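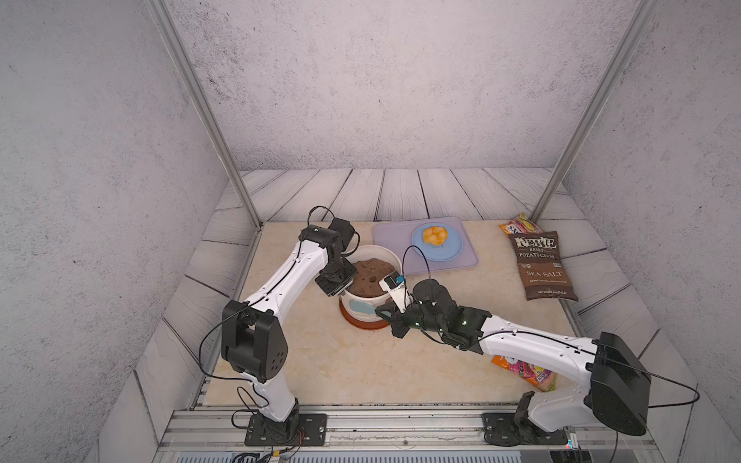

Light blue plate on a lavender placemat, with something orange to eat.

15th May
By the Daltport Kitchen Desk

The Wello placemat set has been on my table since the start of spring, and I have now used it long enough to say who should buy it and who should keep their money. I bought it myself from the homewares shop in Daltport. It cost more than I usually spend on something that catches crumbs.

You get 8 mats in a flat cardboard sleeve. They are silicone, rectangular, and thin enough to roll up. The colors come mixed and you can't pick them. My set had two greens, two grays, two tans and two dark blues. If you want all one color you have to order from the maker, and the wait when I asked was 30 days.

Out of the sleeve they smelled. It wasn't strong, but it was there at the table with hot food on top. I washed them in the sink with dish soap, left them on the porch overnight, and the smell was mostly gone. After a second wash I couldn't find it. The leaflet says nothing about this and it should.

Grip is the best thing about them. I have an old table with a slick varnish, and cloth mats slide all over it. These stay put. A child can lean on one edge and the plate doesn't move. The underside has a faint texture that picks up dust, so you do have to wipe both sides or they lose some of that grip. I wipe mine once a week.

Heat was fine for what I asked of it. Soup bowls, a teapot and a casserole dish that had been out of the oven for a few minutes all left no mark on the table. I wouldn't put a cast iron skillet straight onto one. They are too thin for that, and I could feel warmth through the mat under the casserole.

Stains are where it gets mixed. Tomato sauce wipes off if you get to it the same evening. Turmeric does not. I made a chickpea curry in the first week and one of the tan mats still has a yellow ring.

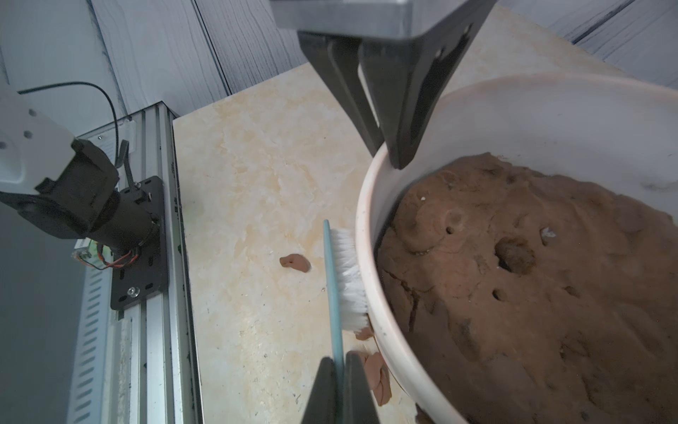 Baking soda paste lightened the ring but didn't remove it. Scrubbing harder was a mistake, as it left a dull patch that shows when the light comes in from the side. The dark blue mats hide everything except flour and salt, so those are the ones I put out when there is curry.

The leaflet says they can go in the dishwasher on the top rack. I tried it a few times. They came out clean, but they flopped over and blocked the spray from reaching the glasses. By hand it takes less than a minute each, and they dry fast if you hang them over the faucet.

For comparison I went back to the Kolari woven mats I had before. The Kolari set looks better, and I would still use it if guests were coming. It frays at the corners, though, and anything spilled goes straight through the weave to the table. The Pálfi cork mats are the other choice at this price. They handle heat better than either and they are stiff, so they store neatly upright. They also chip. Mine lost a corner within a month.

One small complaint about size. The Wello mats are a little narrow for a dinner plate with a fork and knife on both sides. The knife ends up half on the table. With a smaller plate or a bowl there is plenty of room, and for breakfast and lunch I never noticed it.

I've had these on the table for over 200 meals now and none of them has torn or curled. For everyday use with kids or a slippery table, I would buy them again, in the darker colors if you can get them. If you cook with a lot of turmeric or paprika, get the cork.

Score: 8 out of 10

Recent reviews
Pálfi cork trivets, large and small
Three dish racks for a narrow counter
Kolari table runner after a year of use
Wello silicone lids
Which sink brush lasts longest?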